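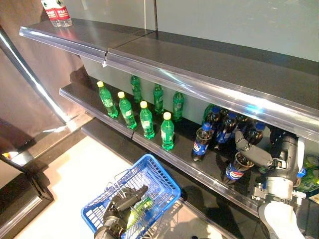
Two water bottles at the far end of the top shelf.

July 28, 2005
Finlay Chisholm

R.D. wrote:

> I got the test call at 7:10 in the evening and by the time I had picked
> up, the recording was already halfway through. All I heard was "press
> one" and then it hung up on me. My mother is on Moffat Street and she
> never got a call at all. She is on the list, I signed her up myself.
> Two questions. Does the machine know she didn't get it, and does
> anybody check? And what is the siren for if we have the phones? From
> my kitchen with the windows shut I can't hear it.
>
> Also, can people with the blocker on their line still get these calls?
> We had it put on in the spring for the sales calls.

I have the results of the test now, so I'll answer these along with the other notes that came in.

The system called 248 numbers in Grellside. Of those, 104 were answered by a person who pressed one to confirm. Most of the rest went to an answering machine, and the system leaves the full message when that happens, but it does not count it as confirmed. There were 17 numbers that came back as disconnected or wrong. I am going through those by hand and will knock on doors where I have a street address.

On the recording starting early: that was a setting. The system listens for a voice and then starts talking, and it was set to start at the first sound on the line. If you have an older phone that clicks when you lift it, the click was enough. It has been changed so that it waits two seconds, and the message now plays twice through before it asks for the one. If you miss it both times, stay on the line and press the star key and it will start over.

On your mother's line: the system does know. Hers shows as "no answer" after three tries, ten minutes apart. The number we have ends in a 6 and I suspect it should be a 5, going by the one in the directory. Please write to me off the list with the right one.

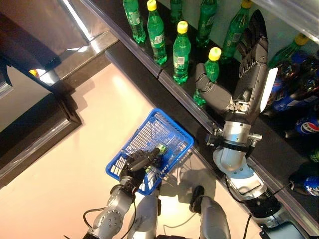
As for who checks, I do, the morning after any test. In a real event the printout of unconfirmed numbers goes to the fire hall, and the crew that goes out first takes it along. That part works only if the list has an address beside each number, and a good many of them don't. If you signed up at the table at the Tevwood school last year, you were only asked for a phone number. Please send the address too. An apartment number helps if there is one.

The call blocker question came up four times. If yours is the kind that makes the caller say a name first, our call will not get through. The system can't say its name. You have to add the outgoing number to your accepted list, and the instructions for that come from the phone company. I can send you the number to add. I would rather not post it here, as this list is archived where anyone can read it.

Cordless phones: the base needs house current. If the power is out, the cordless is out, and so is most of what people have on the kitchen wall these days. Keep one plain corded phone in a closet and plug it in when the lights go. You can leave the cordless base where it is.

Now the siren. It is meant for people who are outdoors. It sits on the roof of the old pump house and it was never intended to wake anybody with the windows closed and a fan running, so your not hearing it in the kitchen doesn't tell me anything is broken. I stood at the ball field for the last sounding and it was plenty loud there. At the far end of Moffat Street I could just make it out over a lawn mower. The county puts its reach at 2,000 feet on a calm day, and hills and trees take some of that away.

The siren has one signal, a steady tone for three minutes. It means go in and find out what is going on. It does not mean evacuate and it does not mean tornado. There is no all-clear on the siren, so please don't wait for one. The all-clear comes by phone and on the radio.

For indoors, and for nighttime especially, a weather radio does what the siren can't. Several of you have asked which one to buy. I own a Kuninora and it has been fine, but any set with the tone alarm and a battery backup will do. Set it for our county only or it will go off for everybody else's thunderstorms and you will end up unplugging it — I have done this myself.
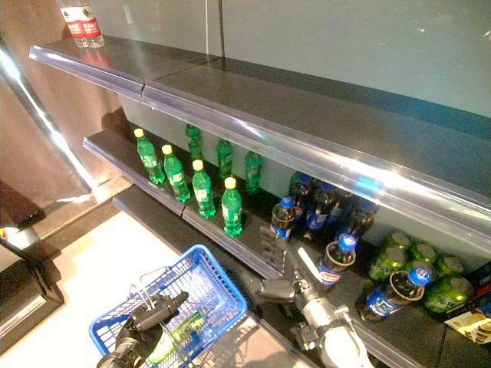 A third of the notes I got were about what to do after the call comes, and for most of our events the answer is stay put. The message will say so in its first sentence. We wrote it that way after the water main break, when people heard the word "emergency" and got in their cars. If the message tells you to stay in, don't go out for supplies at that point. A store shelf can look like the one here, a single water bottle at the end of the upper shelf and green bottles of soda on the one underneath, and you can't mix baby formula with soda. Put water by ahead of time, a gallon a day for each person, and write the date on the jugs. Three days' worth is the usual advice.

The next full test is in September, in the evening again. I will post the date here a week ahead. The siren will sound first and the calls will go out right after it, so if you want to know whether you can hear it from your own house, be home with the television off. Then write and tell me yes or no, with your street. A plain yes or no is enough.

Corrections to numbers can come to me any time before then. If you have moved, or you dropped your regular line and have only a cell phone now, you need to sign up again with the cell number. The system does not pick those up by itself. You can list two numbers for one household and it will try the second if nobody confirms on the first.

Finlay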